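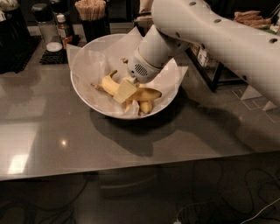
FOOD & TOWN

Banana bread night is coming back to Lindsay in May, and I for one have been saving my brown bananas in the freezer since winter (there is hardly room for the peas anymore). Doors open at 6 p.m. at the Salldale kitchen, same long counters, same slightly moody ovens, and you can bring your own fruit or use what's there.

If you missed last year, the idea is very simple. Everybody bakes a loaf, one half goes home with you and the other half goes on the sale table the next morning. That table brought in $2,000 for the town's summer lunch program, which is a lot of slices! We sold 221 loaves' worth in all, and I ate more than my share of the crumbs.

The big change is the recipe. Last time it was oil, and I'm sorry, but it was a bit flat. This year it's butter – a proper block of it – and the bananas get mashed right in with it while it's soft. I tried it at home and my kitchen smelled so good that the neighbors came over to ask. Parchment is staying too, for the bowls as well as the pans. I used to think lining a bowl was fussy, but then I used to be the one scrubbing them at 10 at night, so I've come around.
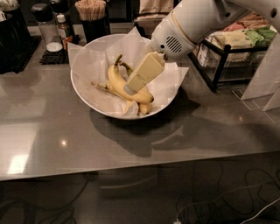
Clovico, the grocery on Jastberg Road, is giving us the fruit again, and they've promised to set it aside early so it has time to ripen. Please don't panic if you see yellow ones on the day. A bunch of three with a little green still on the stems and some small brown flecks on the peel, sitting in a white bowl, looks lovely to me, but I'd want it a good bit spottier before it goes anywhere near my loaf. There will be a few trays of really dark ones for the impatient – me, mostly.

It costs $2 to join in, kids bake free with a grown-up, and you should bring a loaf pan if you own one. Walnuts are welcome as long as they stay at the end table by the window. Sign-up sheets are by the register at Clovico and on the Salldale front door, and last year they filled up fast, so go put your name down!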